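Part 3: Laying the table

Right, you've got the table up and level (if you haven't, go back to Part 2, because nothing below works on a slope). This part covers putting out the autumn tea setting that comes with the Flaltosik table. I've laid this one more times than I can count and I still get the plate wrong on a Sunday morning, so don't worry if yours needs a second go!

What you need to hand

The lilac plate
The pale blue-green mug
The orange pieces from the harvest bag
The green cloth
A soft dry duster
A tape measure

The harvest bags are filled by hand at Essien, so the orange pieces differ a bit from bag to bag. Edmund Zalewska, who looks after the packing there, tells me he tries to put a good mix of shapes in each one. Use whichever you like best.

Before you start

Wipe the top down with the duster. The white surface shows every fingerprint, especially under ceiling lights, and it's much easier to do now than when you're reaching round a mug.

1. Hang the green cloth. Lay it along one side of the table and let it drape over the edge. I like a good generous drop – the longer side of the cloth should fall towards the floor and the shorter side should stay up on the table. Smooth it with the flat of your hand, working outwards.

2. Put everything else on the white part of the top for now, near where it's going to end up. Don't fuss over the gaps yet. You just want all the colours together so you can see whether you like them. 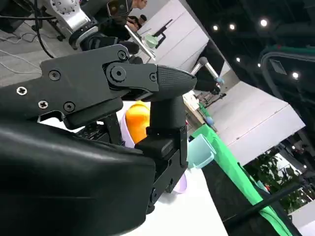
Fig. 3.1 Plate, mug and an orange piece, with the green cloth along the side.

Note: the cloth can be washed at 40 degrees, but do it on its own the first time. Ask me how I know.

3. Choose your orange pieces. Two is plenty for a table this size, and if you go for the rounder ones you'll want a decent space between them or they look like they're queuing. Set each one down gently and let go slowly. If it rocks, give it a quarter turn and try again.

Caution: round pieces roll. Keep them at least 10 cm in from any edge, and further if there's a dog about.

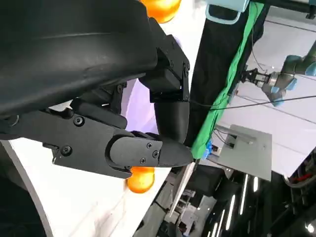 Fig. 3.2 Orange rounds near the green strip.

4. Place the mug. It goes towards the back, upright, with the handle off to one side so you can get your fingers round it without leaning over the plate. I'm right-handed, so mine points right, but there's no law about it. Lift it when you move it, please. Botond Fülöp at our Endden workshop will gladly show you the scratches on his own table from years of sliding things about.

5. Put the striped pumpkin (if you got one in your bag) a little in front of the mug. It's a squat thing with ribs and it sits down nicely without any coaxing. Turn it until you find the side where the cream stripes show best against the orange.

6. Lay the plate beside the pumpkin, to the right. Leave enough white between the two that you could get a hand in comfortably. Then step back and look at it from your usual chair, which is where I always find I've set the plate too far over.

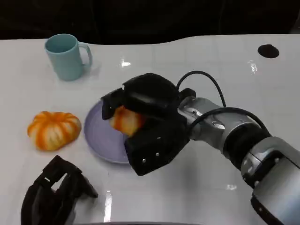

7. Try a pepper instead. This one's optional, but I do it in late November when I'm tired of pumpkins. The orange bell pepper has a lovely shine on it, and on the white top you get a bit of orange glow round the bottom, which cheers up a grey afternoon no end. Take the pumpkin away first and pop it back in the bag so it doesn't get lost.

Keep the pepper fairly close to the plate and mug, so the three of them read as one group.

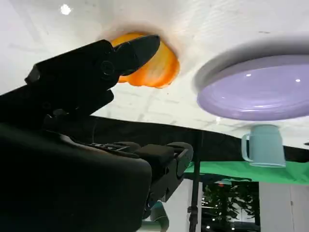
If that looks too crowded to you, move the mug and leave the other two be. It's the tallest thing on the table and shifting it makes the biggest difference. I've spent whole evenings nudging plates about when the mug was the trouble all along.

8. Check your spacing one last time. On the 62 cm top there's room for all of it plus a small teapot. On the narrower Ridimora top I'd leave the teapot off.

Putting it away

Orange pieces first, then the mug, then the plate. Wrap the plate in the duster and stand it on its edge in the box. Fold the green cloth loosely and lay it over everything. The box lid should close without pressing. If it won't, take the mug out and turn its handle towards the corner.

Part 4 covers the winter setting.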